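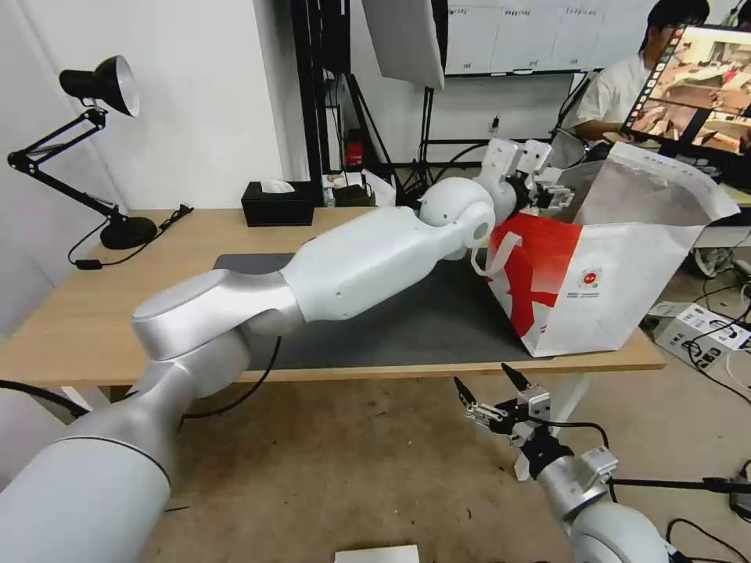

Forum Bras & Cellules > Sécurité et bonnes pratiques > Règles de table pour deux bras : on rédige ?

monener_lyon
Posté le 15 février 2019
Bonjour à tous ! Comme promis dans le fil sur les objets souples, je lance la rédaction d'une feuille de règles commune pour les postes à deux bras sur table. On est plusieurs labos à bricoler chacun notre version, autant mettre ça ensemble. Ma base, à démolir joyeusement :

1. Câbles hors de la zone de travail des deux bras, y compris au sol.
2. Lampe, mouchoirs et autres affaires de bureau : position fixe, notée dans la fiche du poste.
3. Personne dans l'enveloppe des bras quand ils sont sous tension. Ceux qui bossent à l'écran à côté restent derrière une ligne au sol.
4. Sacs papier, tissus, sachets : vitesse réduite dès que la pince entre dans l'ouverture.
5. Arrêt d'urgence testé chaque matin, avec signature.

Je suis super motivé pour sortir une version propre ce mois-ci, allez-y !

neusa.m
Génial, merci de t'y coller ! Je signe pour le 1 et le 5 les yeux fermés. Par contre le 4 est trop vague. « Vitesse réduite », chez nous c'est 200 mm/s au poignet, et chez Tellis ils ont leur propre valeur. Sans chiffre chacun comprendra ce qu'il veut.

pince_et_repince
+1 pour un chiffre. Et il faut distinguer l'approche et la sortie ! Avec un sac couché dont le bord est froissé, je rentre assez bien, c'est en ressortant que les doigts accrochent le papier. Ou l'anse. Les anses en corde, quelle plaie.

C. Dunbar
Pas d'accord pour mettre 200 dans une règle commune. Une vitesse sans la masse du bras et sans la forme des doigts ne dit pas grand-chose. Un bras avec des bouts de doigts pointus et un bras avec des doigts larges, à la même vitesse, ce n'est pas le même risque pour la main de quelqu'un. La bonne règle, c'est l'analyse de risques du poste. La norme ISO 10218 part de là, et l'ISO/TS 15066 regarde les efforts et les pressions de contact selon la partie du corps.

neusa.m
@C. Dunbar oui, sur le fond tu as raison, mais un stagiaire qui arrive en janvier ne va pas refaire l'analyse de risques avant d'attraper un sac ! Il lui faut une valeur affichée sur le poste.

C. Dunbar
Alors affichée sur le poste, et tirée de son analyse. Ça me va très bien. C'est la valeur universelle qui me gêne.

monener_lyon
Je prends ! Nouvelle rédaction du 4 : « Objets souples : vitesse plafonnée à la valeur affichée sur le poste, à l'entrée et à la sortie de l'ouverture. Valeur issue de l'analyse de risques, datée. » Ça vous parle ?

neusa.m
Parfait pour moi.

Anong_C
Je débarque avec mes chiffres :-) On a épluché notre journal d'essais sur le poste Sani : 1 852 prises d'objets souples, et la première cause d'arrêt, de très loin, c'est le câble. Câble de pince qui fait une boucle trop large, câble qui pend sous la table, multiprise qui se balade sur la moquette... Le sac lui-même arrive bien après. Donc je voudrais que le point 1 soit beaucoup plus costaud : gaine le long du bras, boucle juste assez longue pour la course complète du poignet, rien au sol entre les pieds de table et les trépieds d'éclairage.

pince_et_repince
Ah les trépieds ! À ajouter en toutes lettres. Pieds écartés = chevilles. On a scotché un contour au sol pour chacun des nôtres et depuis ils ne bougent plus, ça sert aussi pour garder la même lumière d'un jour à l'autre.

decha_s
Je vais faire le rabat-joie : la lampe de bureau, pourquoi la tolérer ? Un bras articulé à ressorts sur la même table qu'un robot, avec son fil qui passe par-dessus le bord, je l'enlève. Point.

monener_lyon
Parce que beaucoup de postes reproduisent un bureau ordinaire et qu'un bureau sans lampe, c'est un peu triste ! Je préfère l'autoriser si elle figure dans le modèle de collision.

decha_s
Avec son fil dans le modèle ?

monener_lyon
... Bon, touché. Fil fixé sous le plateau, obligatoire.

decha_s
Je reste contre, mais notez-le comme option avec fil fixé et je ne bloquerai pas.

Anong_C
Et le tapis ? Chez nous on impose un tapis mat foncé collé aux quatre coins. Un tapis simplement posé glisse dès que la pince appuie un peu.

C. Dunbar
Collé, oui. Et un point 6 sur l'extincteur : accessible sans passer entre les bras.

monener_lyon
Adopté les deux. Je remets tout au propre ce week-end et je poste la V2 dans ce fil. Si quelqu'un de chez Hinitard a une fiche de poste déjà remplie à partager, je suis preneur, avec les valeurs masquées s'il le faut !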